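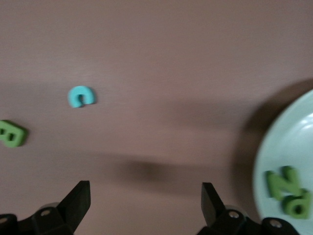 Noémie Lefèvre wrote to me that letters belong in a box with a lid, and that a child who finds a B beside the toast will never learn to put anything away. I have thought about her note for most of October, usually while wiping the table, and I still come down on the other side.

We own a C that spends half its life upside down, looking like a little bridge, and I can't see the harm in it. My son drove a raisin under it for 19 minutes one morning before he asked me what it was called. Would he have asked if it had stayed in the lidded box? I doubt it - he walks past that box the way I walk past the ironing.

So let a few letters live where people eat and talk. Put a couple on a plate if you like things gathered up (I do, more each year), and leave the others wherever they land until supper.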